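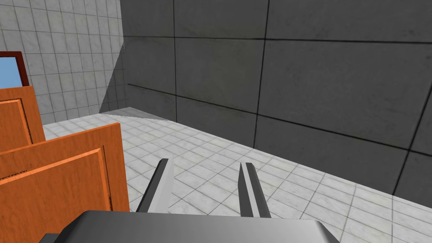 White marble floor tiles and a gray panel wall.

Review: Pikus Harbor Water Test Kit
Posted 28th December

I keep a small motorboat at the Manley marina, close to the place where the tour boats refuel and empty their tanks. In June there was a smell at our dock for several days, and a thin shine on the water in the mornings. I wrote to the harbor office and they answered politely that they had no report of a spill. So I decided to buy a test kit and to keep my own notes. I compared the Pikus kit, which costs $175, with the Pliltanura kit for $165. The Pikus was the one I bought.

The kit comes in a hard case with foam inside. You get sample bottles, strips for oil and fuel, strips for chlorine and ammonia, a small meter for acidity, gloves, a bottle holder on a cord and a booklet with forms. The case closes well and I have dropped it on the dock without damage. The cord is too short. From a floating dock it is enough, but from the fixed pier at low tide the bottle does not reach the water, and I had to tie a piece of my own rope to it.

The strips are simple to use. You dip, you shake off the drops, you wait and compare with the color card. The ammonia colors are far from each other and easy to read. With the oil strips I had more trouble. The two lowest fields on the card are nearly the same shade, and in evening light I could not tell them apart. I also must say that a strip will only show that something oily is there. It cannot tell you if it came from a ferry, from a fishing boat or from the rain drain of the parking lot. The booklet says this too, on the last page, where I think few people will read it. It should be at the front.

The meter is good. It needs to be set with the liquid from the small packets before each day of use, and there are only two packets in the box. I ordered more from Salehi, an online shop for boat supplies, and they came quickly. Without fresh liquid the numbers began to move up slowly, so do not skip this step.

What I like most is the forms. They ask for the time, the tide, the wind, the exact place, who took the bottle and who received it after. At first this seemed to me too much paper for a hobby. Then I read a little about how complaints on water pollution are handled, and I understood that a sample without such a record has little worth for anybody official. I am not a lawyer and the kit does not make you one. If you work on a boat and you have seen something illegal being put in the water, please speak first with a person who knows the law on this, and keep your notes in a safe place outside of work. For the rest of us, the form is a good habit.

One thing I consider a real fault: the sample bottles are plastic. The laboratory where I called told me that for oil and fuel they accept only glass bottles, which they clean themselves and give to the customer. So the Pikus bottles are fine for your own strips, but you cannot send them in for an oil test. The text on the box says "ready for the lab" – I find this not correct, and I wrote it to the company. They replied that the words refer to the ammonia test. On the box it is not explained.

The Pliltanura kit I have only held in my hands in the store. It has a longer cord and a nicer color card, but no meter, and its form is one single page without a place for signatures. For a school class or for a garden pond I would probably take that one.

I do not regret the purchase. My notes are now in order, and the harbor office has asked me for a copy. If Pikus puts a longer cord and a pair of glass bottles in the case, I would give the full score. For now it is four stars out of five.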